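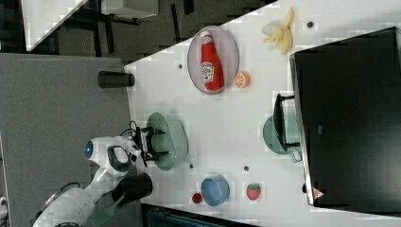
Big green bowl on the white table.

14/03/2023

The second Denum album is full at last. It holds 187 stamps, nearly all of them used, and I have moved the spare copies to a stockbook.

I bought the pages from Ambrose, a pack of 100 with a plain border. They are thicker than the old Medano ones and the hinges hold well. Two pages had bent corners, so those went at the back.

I still need 12 stamps to finish the Cistari definitives. Most are low values and should be cheap. I'll go through the dealer's box at the March fair and take a list with me.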